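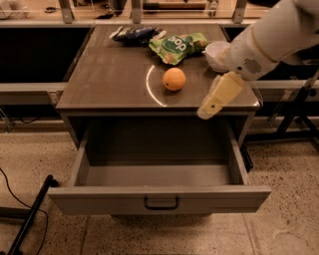 Top drawer out, gripper parked over the front corner, orange in attendance.

Keogh at Work: Looking After the Drawer Cell

Filed under: Shop Floor, Robots, Upkeep

Reading time: 4 minutes

Keogh is the arm. It opens drawers, shuts them, and moves groceries from one place to another with the gravity of a bank manager. I look after the cell at Gruloswood, so most of my week is spent crouched beside a small brown cabinet with a hex key in my teeth. People who come to see a robot generally want to see it do something. What they get is me, asking it to hold still.

Some notes on the setup follow, for the next person who inherits the hex key.

The cabinet

The Vustetti was bought as furniture and has been regretting it ever since. It's a nice little piece with a dark wooden top and a black pull on the drawer front, designed for somebody who might open it twice a day to look for batteries. By the end of August ours had been opened and closed 3,928 times, which I know from the log and also from the sound it makes.

The runners go first. They pick up grit, the drawer starts to pull a hair to one side, and Keogh, who has no sense of when to give up, pulls harder. I take the drawer right out, wipe both runners with a dry cloth, put a very small amount of dry lube on them and run it by hand until it stops complaining. Don't use the spray from the bike cupboard. I did once, and the drawer moved so freely that it closed itself every time the arm let go.

Runners get cleaned every 1,000 cycles now. We used to do it whenever somebody remembered.

The handle

Two screws from the inside, and they back out. You won't notice by looking. Grab the pull and try to wiggle it; if it wiggles, the gripper has been coping with that all morning and all your grasp failures are really a screwdriver problem. I lost a full day in August to retuning the approach angle before Aurélien Carré walked past, tugged the handle with one finger and kept walking. He has never mentioned it since. I think about it most weeks.

Threadlocker, the blue stuff. Let it cure overnight and go home.

The gripper

The pale one on the end is the Bondari. Its fingers wear on the inside face where they meet the pull, and once there's a shiny patch the drawer comes out in two goes instead of one. We swap them at the shiny patch and keep a spare pair in the tin with the fuses. Wipe them with a damp cloth at the start of the day. Citrus oil is surprisingly slippery and gets everywhere, and I say this as someone who now smells of orange at family dinners.

After a finger swap, re-zero before you do anything else. Skipping that is how the old cabinet got the dent.

Parking

Between runs I like the gripper stopped near the front right corner of the top, with the drawer fully out. From there I can get at the runners from the left without putting my head under the forearm. Arm power off first, brakes checked, tag on the pendant. The tag is a luggage label that says MICHAEL SCOTT WAS NOT HERE, and I inherited it and will be passing it on.

If you need more room, move the arm. People would sooner fold themselves in half than walk four steps to the pendant, and I've stopped finding it endearing.

The props

Orange, bowl, snack bags. The orange is real and gets replaced when it goes soft or when the night shift gets hungry, whichever comes first. The bags are the hard ones. A crumpled bag is never the same shape twice, and they get more crumpled with each pick, so an old bag and a new bag are practically different jobs. I write the date on the back seam and retire them after a week.

The bowl is fine. The bowl has never given me any trouble and I wish there were more like it.

Squaring up

The cabinet has to sit where Keogh thinks it sits. It creeps. Each pull drags it a whisker toward the front, and over a long run the whiskers add up. Our limit is 3 millimetres off the mark, checked with a steel rule at the two front corners, and if either one is past that, the cabinet goes back and the count starts over. Longest stretch without a nudge so far is 448 pulls, set after I put rubber pads under the feet. I was quite smug until I learned the pads leave marks on the terrazzo. The building people have views on this and have shared them with me in writing.

While you're down there, have a look at the stand legs and the cables on the floor. Anything you could hook a boot on, deal with it before the next run.

Parts on order

Fingers, two pairs. Runners, one set, left and right. Threadlocker. A second steel rule, because mine has gone to live in the electronics room and won't be coming back. I've also asked for a new cabinet – same model, so the drawer positions carry over – and was told to see if this one lasts the winter.

Last updated: Friday, November 12, 2021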